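Home | Talks | Notes | Contact
Last updated: Dec 6, 2023
Filed under: Workplace Safety, Speaker Notes

Okay, hi everybody, thanks for staying past coffee! I'm going to talk about near misses, the stuff that almost hurt somebody at the plant and then got swept up before lunch.

Quick story first (slow down here, I always rush it). In September a chain slipped at Skenia and a load dropped onto an empty walkway. Shift had changed 4 minutes earlier. Rasa Jankauskaitė wrote it up that same night, and I still use her report in training.
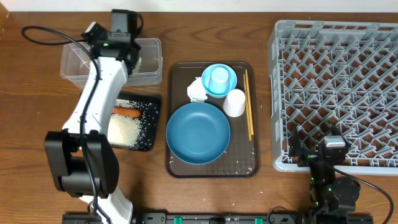

So they went back through the old logs and found 374 near misses on paper, at a site with 800 people. I read every one of them, it took me two weekends! Most said "floor slippery" or "hook worn" and stopped right there, with no location and no name to call back.

Mention Driseo here. They put the report card on one side of one page, and Aivar Rozīte walks it over to maintenance himself before the shift ends. Pause, let people write that down. 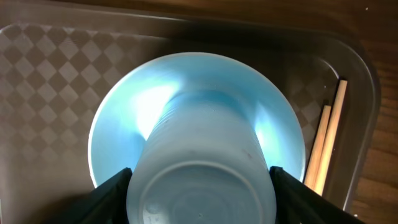 Who should fill in the card if a contractor saw it happen?
The contractor does, with the shift lead standing there to help with the location and the equipment number.

Then hand out the blank cards and give them five minutes to fill one in from memory. Collect them at the door.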